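Cahier d'atelier, cellule TVA
Entrée de février, vendredi
Rédaction : Polyxeni Tzavaras. Présents : Rafail Deligiannis, Kyu-ri Do. Rawiri Tamihana au téléphone en fin de matinée.

Objet : rapprochement de la TVA à l'importation de Sorkside avant dépôt de la CA3. Contrôle du nouveau paramétrage de Vuvum sur les bases autoliquidées.

Point de départ

Le relevé disponible dans l'espace douane a été téléchargé à 9 h 15. Kyu-ri a sorti de son côté l'extraction Vuvum sur la même période, avec les dossiers classés par numéro de déclaration. Premier constat : 11 déclarations dans Vuvum, 10 dans le relevé. Le total préaffiché sur la ligne A4 correspond bien au relevé, le problème n'est donc pas entre la douane et la CA3.

Je rappelle la méthode que nous suivons depuis le changement d'outil. On ne part pas des factures fournisseurs. On part des déclarations en douane, on descend à la base TVA de chaque article, et seulement ensuite on remonte vers la comptabilité. L'ancien fichier de Rafail faisait l'inverse et il fallait retraiter les acomptes à la main. 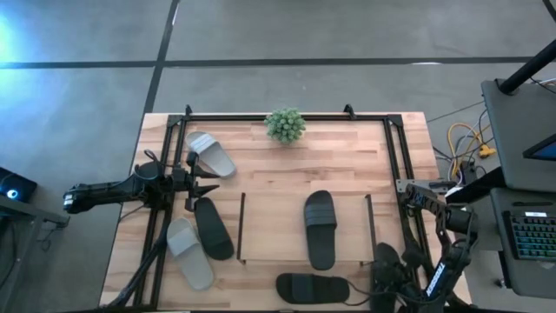

Sandales grises et noires sur la table en bois.

Dossier manquant

Retrouvé à 10 h. La déclaration a été saisie dans Vuvum à la date de la facture alors que l'exigibilité tombe sur le mois suivant. Le transitaire Prirnex a confirmé la date par retour de mail, justificatif joint au dossier. Rien à corriger côté douane. Dans Vuvum, il faut changer la période d'exigibilité et relancer le calcul.

J'ai fait la modification en session de test d'abord. Le dossier sort bien de la période, mais l'écriture de TVA déductible reste accrochée à l'ancien mois. Il a fallu annuler la validation, enregistrer, puis revalider. À noter dans le mode opératoire, Rafail avait eu le même comportement sur les acquisitions intracommunautaires et avait cru à une erreur de droits.

Après reclassement : 10 contre 10, et les deux totaux sont égaux au centime.

J'aurais pu m'arrêter là. Kyu-ri a quand même déroulé le contrôle dossier par dossier et elle a bien fait, car deux lignes ne collent pas. Les écarts sont de sens contraire et de même montant, le total ne montre rien.

Écart A, fournisseur Hrubý

Base TVA dans Vuvum supérieure de 2000 € à la base déclarée. Vérifié sur pièces : il s'agit du transport jusqu'au premier lieu de destination en France. Il est facturé à part et n'a pas été communiqué au transitaire au moment de la déclaration. Ces frais devaient entrer dans la base à l'importation, Vuvum a raison.

Deux choses à faire, dans cet ordre :
- demander à Prirnex la rectification de la déclaration en douane, avec la facture de transport en pièce jointe ;
- corriger le montant préaffiché sur la CA3 si la rectification n'est pas passée au moment du dépôt.

Rafail se demandait si la facture de transport portait déjà de la TVA française, auquel cas on taxait deux fois. Non : la prestation est facturée en exonération, au motif que les frais sont compris dans la base à l'importation. La mention est sur la facture. Raison de plus pour rectifier, l'exonération du transporteur repose là-dessus.

Écart B, remise commerciale

Cette fois la base Vuvum est inférieure de 2000 € à celle de la douane. La remise figure sur la facture et elle est acquise à la date de l'importation, elle réduit donc bien la base. Le déclarant l'a prise une fois. Vuvum l'a prise deux fois : une première fois par la ligne négative de la facture, une seconde par le champ « remise globale » de l'en-tête, rempli automatiquement à la reprise du document.

Donc ici c'est la douane qui est juste et notre outil qui est faux. Champ d'en-tête vidé, recalcul, la base est bonne. Les droits ne sont pas touchés, ils viennent directement du flux du transitaire.

Je n'ai pas encore vérifié si d'autres factures avec ligne négative ont subi la même chose les mois précédents. Kyu-ri prépare la requête.

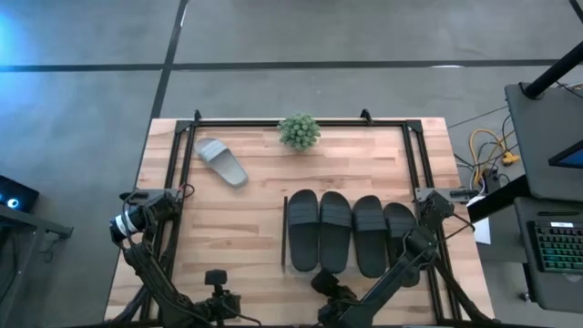
Appel avec Rawiri, 11 h 40

Rawiri confirme que la reprise automatique de l'en-tête est une option. Elle a été activée pour les achats locaux, où le modèle de facture n'a pas de ligne négative. Elle s'applique à tous les flux faute de filtre. Il peut la limiter aux achats locaux par le code journal, sans intervention de l'éditeur. Il préfère attendre que la CA3 soit déposée. D'accord.

Question posée au passage : peut-on bloquer la validation d'un dossier d'import quand la base diffère de celle du relevé ? Techniquement oui, par un contrôle à l'import du relevé. Mais les dossiers sont souvent validés avant que le relevé soit disponible. Un contrôle bloquant arriverait trop tard ou gênerait la clôture. On retient une alerte simple, avec liste des écarts ligne à ligne. Pas de tolérance pour l'instant, on verra si les arrondis produisent trop de bruit.

Côté déduction

Sorkside déduit intégralement, pas de prorata à appliquer. La TVA collectée à l'importation et la TVA déductible sont donc égales et l'effet sur le solde est nul. Ce n'est pas un motif pour laisser passer les écarts. L'omission d'une TVA autoliquidée est sanctionnée même lorsque cette TVA est déductible, et c'est l'assujetti qui répond des montants portés sur sa déclaration, préaffichés ou non.

Vérifié aussi que le montant est repris à la ligne « dont TVA déductible sur importations ». Dans l'état préparatoire de Vuvum, il apparaissait dans les autres biens et services, sans le détail. Le total était bon, la ventilation non. Code taxe corrigé par Kyu-ri, état réédité, contrôle visuel fait à deux.

Pièces à classer avec la déclaration : relevé de l'espace douane, extraction Vuvum avant et après correction, tableau d'écarts, mail de Prirnex, facture de transport Hrubý, facture avec la remise. 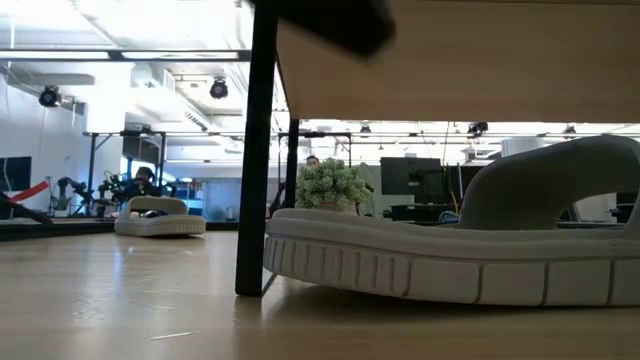

Reste à faire

Rafail : demande de rectification à Prirnex, avec accusé de réception. Relancer en début de semaine si pas de réponse.
Kyu-ri : requête sur les factures à ligne négative, tous mois depuis la bascule.
Rawiri : filtre par code journal, après dépôt.
Polyxeni : note au dossier sur la correction du préaffiché, à faire relire par Esperanza Schumacher avant signature. Elle veut aussi voir le tableau d'écarts, pas seulement les totaux.

Question ouverte pour Esperanza : si d'autres mois sont concernés par la double remise, régularise-t-on sur la prochaine CA3 ou dépose-t-on des rectificatives mois par mois ? Je penche pour les rectificatives. On attend la requête.

Session de test refermée à 16 h 30. Les modifications sont reportées en production, sauf le code taxe, que Kyu-ri passera elle-même.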